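Zomance (motion planner)

3 min read

Zomance is an open motion planner for robot arms that work close to flat surfaces such as shelves, trays and cabinet walls. It was first released in August 2019 by the Nurness group in Vevby, and it remains one of the most readable planners of its kind — the whole core fits in 33 source files!

The planner takes a goal for the tool and searches for a path that keeps every joint clear of known obstacles. It checks each candidate path at 200 points and throws away any that comes too close. A second stage smooths what is left, so the arm moves without sudden stops. 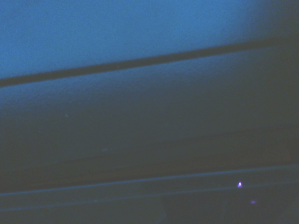

Long straight edges are a special strength. The perception module, Fjeld, picks out lines in the wrist view, groups those that run nearly parallel, and passes them to the planner as borders between planes. Dim views are harder, and small bright spots can upset the exposure, so Fjeld compares 30 views before it trusts a new edge.

Control runs in a separate loop at 125 updates a second. This split is a lovely bit of design: a slow search never holds up the arm, and users can swap in their own planner while leaving the controller alone.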